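August 1, 2021
By the Petkov House project group

Sorting and storing small items in a shared room: final report

1. Background

The common room at Petkov House is used by two student groups, one for board games and one for the Saturday children's hour. Both groups keep their things in the same cupboard, and by March it was hard to find anything in it. Our project was to sort the contents, choose containers for them, and write a plan that the next group of students can follow.

We did not have money for new furniture. The budget was 100 dollars, and we spent 74 of it, mostly on baskets and labels. The rest went back to the house fund.

2. Method

We emptied the cupboard one shelf at a time onto the large table by the window and made a list of what was there. The full list came to 664 items, counting every block and game piece separately. Broken pieces were thrown out at this stage. Things with no clear owner were put on a side shelf for two weeks with a note, and most of them were claimed.

After that we tested containers. We wanted to compare open baskets, clear bags and closed boxes, so each type was used for the same kind of item for part of the spring. The closed boxes were a set called Cloneck that one of us had at home. The labels were printed with the Sastatness template from the design course.

The table was the best place to work. It is big enough to spread things out on, and the light from the window is good for most of the day – in the afternoon it helps to pull the blind down partway. 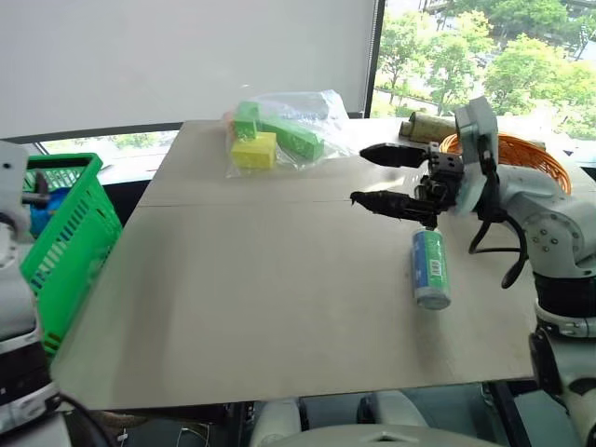 Clear bags worked best for toy blocks. Children could see the colors without opening the bag, and a missing set was noticed sooner. The weak point is the seal, which wears out, so bags need to be replaced now and then.

Baskets were better for things that are picked up often. A plastic basket with slotted sides is light and easy to wipe clean. Woven baskets look nicer on a shelf but small pieces catch in the weave, and we would only use them for larger objects such as rolled mats or cloth. Cans are best kept upright, with the label facing out.

The closed boxes were the least popular. People did not read the labels and opened several boxes before finding the right one.

3. Results

The cupboard now has a fixed place for each group. Setup before the children's hour is shorter than it was, though we only timed it on a few occasions and would not put much weight on the figures. The Dorinero shelf inserts we planned to use did not fit the cupboard and were returned.

4. Suggestions

Keep the blocks in clear bags. Go through the cupboard again at the start of each term.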